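Changing the bag in a small mesh wastebasket

By the Lornia household page, updated 2025-11-28

In our lounge we have a short round basket of black mesh. I like it very much because it is light and it dries fast after washing. But the bags are always a problem. They slide down, or they are full of air and stand up like a balloon. After many bags I have a way that works for me.

First, open the bag completely before you go near the basket. A thin plastic bag sticks to itself. Rub the top edge between two fingers until the layers separate, then shake it one time, strongly.

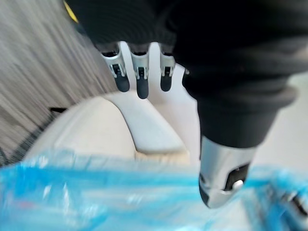
Mameo wrote to us that rubbing did nothing for her until she breathed on her fingertips first, and that in winter she keeps a damp cloth near the roll.

Push the bag down to the bottom with your fist and turn the edge out over the rim. Leave almost 2 inches hanging outside. If the bag is too wide, twist the extra part and make a small knot on the outside. With mesh there is no trouble with trapped air, it goes out through the holes.

Before you put the new bag, look on the floor also. Small pieces of clear wrapper are easy to miss on a gray floor.
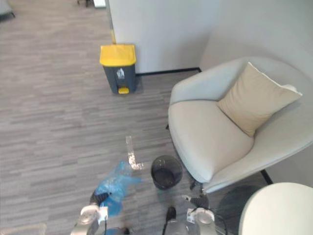
Light-blue bag, mesh basket, and the pedal bin with yellow lid by the wall.

Washing the mesh

I do it in June and again before the holidays. Warm water, a little dish soap and an old toothbrush. Brush from the inside to the outside. Do not use steel wool, it takes off the paint. Let it stand upside down on a towel for 12 hours. 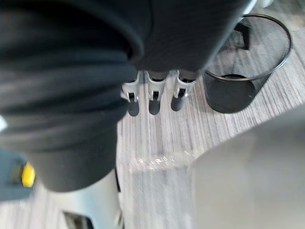 Where to keep the spare bags

Fold 2 or 3 bags flat and put them under the one in use. When you take out the full one, the next is already waiting there.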